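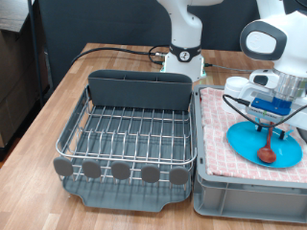

How do I stop the tray under my dish rack going slimy?

Empty it every evening and let it dry upside down overnight. Once a week give it a scrub with hot water and a bit of soda crystals.

Kitchen & Laundry > Washing up by hand > Rack, tray, tea towel: what do you use?
23 replies, page 1 of 2

stalleck_lane
12 January 2022
The question at the top has been pinned since May and I have my doubts about the answer. Every evening? Who empties a drip tray every evening? I've got a wire rack on a dark plastic tray, same sort as everyone's, on a wooden worktop, and I get to it on Saturdays if I'm lucky. It does go slimy, I grant you, but I can't believe the cure is another nightly chore. Anyone managing on less?

Melur Tuhumury
I do it every evening. It takes as long as filling the kettle.

stalleck_lane
And you dry it upside down? Where? I haven't got a spare bit of side to put a tray upside down on. The rack has to go somewhere while the tray is off as well.

Melur Tuhumury
Rack goes in the sink, tray goes on top of the rack. Morning, swap back.

soggybottomtray
Mine has lived on the same spot for 7 years and I've never turned it upside down in its life. I tip it out when I can see water in it. Not convinced by soda crystals either, washing up liquid and an old brush does the same job. People like buying powders.

Teguh Tambunan
Washing up liquid doesn't do the same job if you have hard water. The white crust holds on to the grease and that's where your slime lives. Vinegar for the crust, then wash. Do rinse it off the metal afterwards.

soggybottomtray
I'm in a hard water area and my tray is fine.

Teguh Tambunan
Have you looked in the corners?

soggybottomtray
I have now. No comment.

ratih_p
Can I ask about the wood, as that bothers me more than the tray. I bought the Rilter rack last year on the strength of this forum and paid more than I wanted to. The feet are so low that the damp sits underneath and I've now got a grey patch on the worktop the shape of the tray. The box said "protects your surfaces". It did no such thing.

Melur Tuhumury
Did you oil the worktop?

ratih_p
When it went in. Was I supposed to keep doing it?

Melur Tuhumury
Yes. Two or three times a year round the sink, more if water stands there.

ratih_p
Wonderful. The man who sold it to us said it would "look after itself".

Suryani Setiawan
Grey patches will often sand out if you get to them early. Fine paper, go with the grain, wipe, leave it to dry for a day and oil it thinly. I've done it twice on ours. It won't match perfectly to begin with and then you stop noticing. I'd put a folded towel under the tray afterwards.

stalleck_lane
A towel under the tray will just get wet and sit there being wet on the wood. I'd have thought that was worse than the tray on its own.

Suryani Setiawan
If you change it, it's fine. If you don't, yes, it's worse.

stalleck_lane
So that's another thing to do every evening. You see my problem with this thread.

oldcrate
I gave up on bigger racks. Small wire rack for plates and mugs, and next to it a plastic crate with a checked tea towel over the top for whatever won't fit in the slots. Spoons, plastic plates, lids, that sort of thing. Towel goes in the wash, crate goes back in the cupboard. Cost me nothing as we already had the crate.

soggybottomtray
What holds the towel up?

oldcrate
There are a couple of upturned baking tins inside mine. Before that it sagged in the middle and everything slid into a heap.

Teguh Tambunan
I don't see how anything dries properly lying flat on cloth. The top dries and the underside stays damp. Wooden spoons especially. They want to stand up with the handle down and air all round them, or they go furry and start to smell.

oldcrate
I wipe them first and leave them on top of a plate, so they're not on the cloth. Had the same spoons for ages and no fur.

Teguh Tambunan
If you're wiping them first, what is the crate for?

oldcrate
Somewhere to put them.

Larasati Subramaniam
I'm with Teguh on spoons. My only quarrel is with the caddies they give you to stand them in. Mine came with the Santoso rack and the holes in the bottom are so tiny that they block with bits of rice. I drilled them out bigger and it's been all right since. I wouldn't buy it again.

ratih_p
Has anyone tried the Rarico stone mat? The advert says it dries in seconds. I don't believe a word of it but I would like to be wrong.

soggybottomtray
My sister has one. Dries quickly enough for a couple of mugs. Do a roast dinner's worth and you're back to a puddle. She keeps the soap on it now.

ratih_p
As I thought. Sandpaper it is.

stalleck_lane
Right, I tried it for one night. Tray out, on top of the rack, in the sink. Then I wanted a glass of water at two in the morning and knocked the lot over in the dark. The tray was dry, I'll give you that. I might go to twice a week and see if the slime comes back.

Melur Tuhumury
It will come back.

Page 1 of 2 | Next | Reply to this thread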